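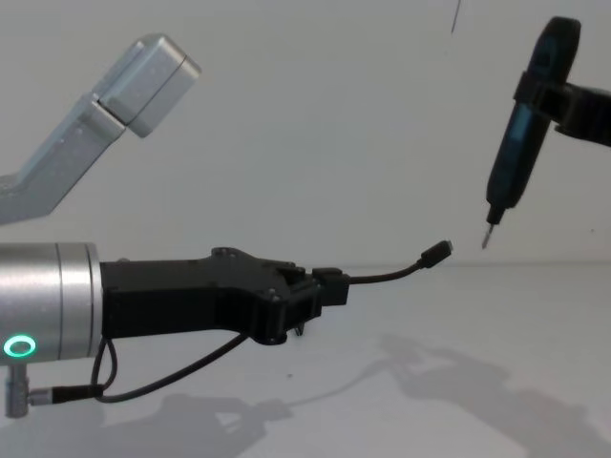
Electric screwdriver, pointed down toward a short black cable.

Udalcombe Evening Program
Household and Small Business Accounting
Handout 6: Repair or Replace
Instructor: Nokuthula Zwane

Reading for this session: Chapter 9, first half. Skip the section on leases, which we will take up in February.

1. The question

Every owner of equipment eventually has to choose between fixing an item and buying another. The choice comes up with ovens, delivery vans, sewing machines and laptops. Owners often decide by looking at what they paid in the first place. In this session we compare costs that are still ahead of us.

2. Terms

Sunk cost: money already spent that no decision can bring back.
Avoidable cost: money that will be spent under one choice and saved under another.
Salvage value: what the old item would sell for as it stands, less the cost of selling it.
Remaining life: how long the item can be expected to do its job after the repair. This is an estimate, and you should write down who made it.
Book value: purchase price less the depreciation recorded so far. It matters for your records and may matter for taxes. By itself it does not tell you whether to repair.

3. Worked problem

Thandeka Nkosi runs a bakery in Griltberg. Her dough mixer cost $2,000 when she bought it. The motor has failed. A repair shop in Leltbridge quotes $200, parts and labor included. A new mixer of the same size is now $1,308, delivered. Nobody will pay anything for the old one in its present state, so salvage value is zero.

Step one. Cross out the $2,000. It is the same under both choices.

Step two. List the avoidable costs. Repair: $200. Replace: $1,308.

Step three. Adjust for life. The shop expects the repaired mixer to last two more years. The new one should last eight. Divide each cost by its years of service. Repair comes to $100 a year. Replacement comes to $163.50 a year.

Step four. Add running costs that differ. If the old mixer needs extra servicing each year and the new one does not, add that amount to the repair side. The two choices break even when the extra servicing reaches $63.50 a year. 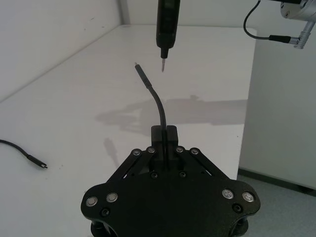
Step five. Consider down time. A bakery that cannot mix dough loses sales for each day it waits. Count only the profit lost on those sales, since flour that is not used can be kept. If both suppliers take the same number of days, leave this step out.

Dividing cost by years ignores interest. For short lives and small sums the error is usually minor. We will correct for it in Handout 7.

4. Common mistakes

Adding past repairs to the new quote. Earlier bills are sunk, though a run of them is a good reason to lower your estimate of remaining life.

Using book value as salvage value. A van carried on the books at $1,000 may sell for more or for less.

Comparing a repair with a better model. If the new item does more, put a value on the extra work or compare with a similar model.

5. Exercises

a. Rework the bakery problem with a remaining life of one year. Does the decision change?

b. Adi Mandagi can sell his broken mixer for parts. Show where the sale price enters the comparison.

c. Read the Maluleke case in the course packet and list the sunk costs.

Bring written work to the next session. Caoimhe Noonan holds office hours before class, starting at 5 p.m.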